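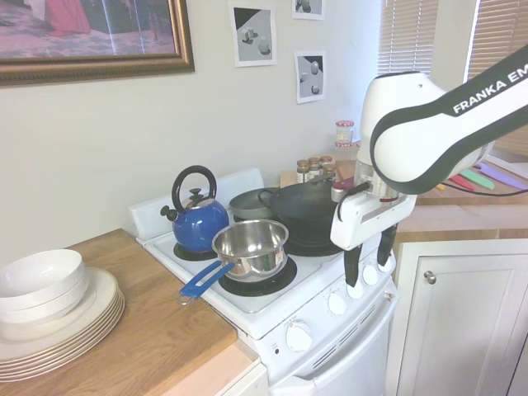 Skerneo, the residential developer active along the Trerkitz industrial corridor, has filed revised plans for a mixed housing and light-industry district on the eastern edge of the town. The filing, dated September 11, 2022, covers land use, road access and utility connections for the first stage. Under the revision, each apartment is to be handed over with a fitted kitchen, and the specification lists a compact white electric stove with a raised backsplash panel as the standard unit. Gas will not be piped to the residential blocks. The industrial plots keep their separate gas connection from the existing main on the Vosow road.

The change follows a load study carried out for the developer by the engineering firm Mägi. The study compared peak demand for all-electric housing with the capacity of the present substation, which was sized for warehouses and small workshops. It found that the existing transformers could serve the first stage if the supply to the housing were placed on its own feeder. A second substation would be required before later blocks are occupied.

"The critical period is early evening, when cooking and heating overlap with the end of the late shift at the plants," said Reet Petrauskas, who led the study. "Separate feeders allow the two loads to be metered and switched independently."

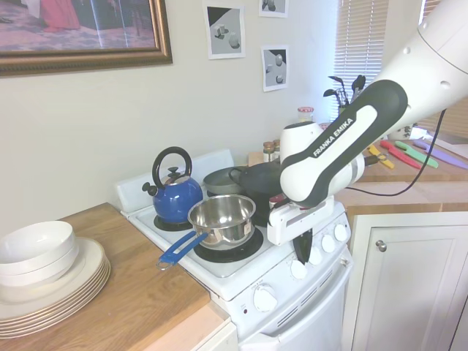
A blue kettle on the coil burner of a white electric stove.

The plan divides the site into 14 parcels. Housing is confined to the western parcels, closest to the town center and the bus terminal. The eastern parcels are zoned for assembly, storage and repair, with building heights limited to 5 stories. A planted strip separates the two zones, and truck traffic will be routed to the bypass without passing through residential streets.

Road access was the main point of objection to the earlier version. That plan relied on a single junction with the Vosow road, where queues already form at shift changes. The revised drawings show 2 junctions, one reserved for heavy vehicles. Signal timing will be set after a traffic count by the district.

Priit Baranauskienė, planning officer for the district, said the road layout now meets the standard for combined sites. Drainage remains open. The lower parcels lie near the old canal, and the district has asked for a detailed model of storm runoff before it will issue a permit for foundations. Skerneo has proposed a retention pond at the southern boundary, with an overflow to the canal controlled by a gate.
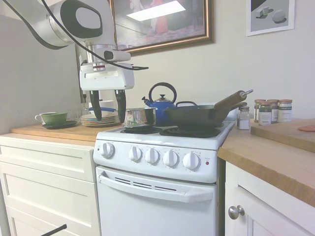 Prices for the apartments have not been published. Stijn Vandenberghe, commercial director at Skerneo, said that units would be offered first to people employed within the corridor, with the remainder released to the open market. Part of the housing will be held for rent under long leases. Employers will be able to reserve rental units in blocks, subject to a cap set out in the agreement with the district.

Local agents report steady demand for smaller units within walking distance of the plants. Mohit Rajput, who manages lettings in Trerkitz, said most inquiries concern apartments with one or two bedrooms and that vacant units of that size are usually taken before they are advertised.

The revised plans are open for inspection at the district office. Written comments should state the parcel number and the sheet to which they refer. The runoff model is to be submitted as a separate document and will be opened for comment on its own schedule.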